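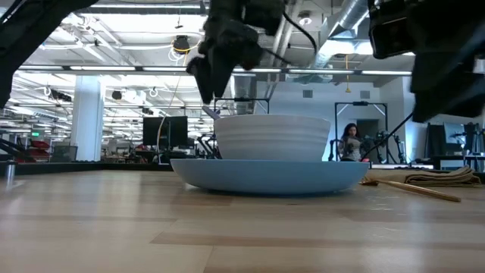
The plate that will outlive you, or so they say

27/09/2024

Doststead sells one dinner plate for £30 and promises to replace it for life if it chips. I have heard a lot of lifetime promises, most of them from firms that are no longer alive, so I went to Sananbridge to ask the company's founder whose lifetime was meant.

"Yours," she said. "As long as you're the one who bought it." A plate left to a daughter, then, is just a plate. She agreed that the leaflet could say so more clearly. It doesn't say so at all.

She spent 19 years as a buyer for Cullen, the department store, before starting on her own, and she is blunt about the trade she left. "We sold sets of 74 pieces to couples who had four chairs. Half of it went in a cupboard. The gravy boat always went in a cupboard."

Doststead sells everything singly, which sounds like good sense until you add up six places. I put the sum to her and she didn't flinch. "Buy two. Then buy two more when you can. Your gran did it that way."

My gran bought seconds from the market and threw them out when they cracked, but I let that go.

What about the claim that the glaze stands up to 1,000 washes? The tests were done by Espinoza, the firm that makes the glaze. I asked if that troubled her.

"It's a fair thing to raise," she said. "We'd like someone else to do it. It costs money, and we're small." She hopes to have outside results by March. And were the washes done with cutlery rattling about in the same machine, as in any house I know? She wasn't sure, and said she would find out – I am still waiting to hear.

She is better company on the subject of chips. Most of them, she says, happen in the sink, against the tap. "People blame the dishwasher. Look at your tap."

I asked how many plates had been sent back so far. "Nearly none," she said, and then, after a pause, "but we've only been going two years."

I bought one at full price. It is in the rack by the sink, well away from the tap.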